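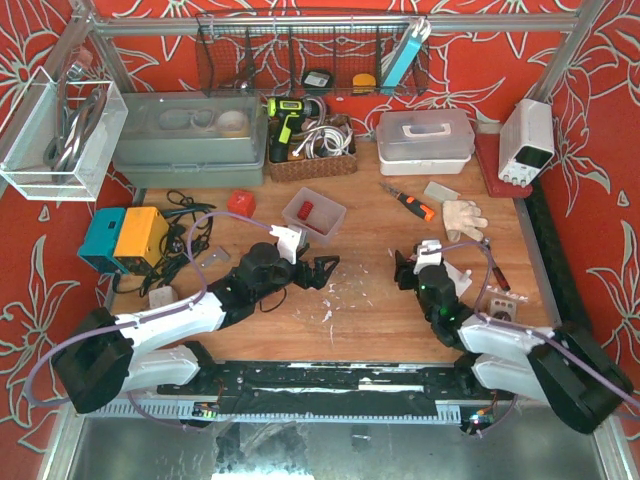

Several subscribers asked after the last issue whether a two-arm bench kit is worth the price over a pair of single arms, and the team at Bomley wrote in to argue that it is only worth it if the rail comes with it. Their point is that two arms bought separately spend most of their first month being re-aligned, and that a shared rail removes the job.

We tend to agree after testing the Flusby twin kit. Both bases bolt to one black plate on a slotted aluminum rail along the near edge of the bench, so the distance between them is set once and stays set. The links are white, the wrists and grippers black, and each gripper carries a white bracket on top for the cable. Assembly took us two afternoons, most of it spent on the second arm's wrist.

Repeatability was good for the class. We ran 241 pick-and-place cycles with small blocks and logged 11 misses, nearly all on parts lying flat against the wood. The claw-style fingers hold a cube well and a thin part badly. Fustemano sells a softer finger set that fits the same mount, and we will report on it in the September issue.

Cable routing is the weak point. The lavender cable runs out past the side of the bench before it comes back along the arm, and the loop needs free space on both sides. Plan the width of your enclosure accordingly. The supplied clips are too loose to hold the cable at the elbow. We replaced ours with hook-and-loop ties.

The control software, Ñahui, installs cleanly and calibrates both arms in one pass. Its log files record joint position but leave out motor current, so tracing a stall takes longer than it should. Error messages are short and sometimes name the wrong joint.

The kit ships without a power supply or a bench. Returns are accepted for 30 days, provided the bases have not been drilled. Spare fingers are sold in pairs.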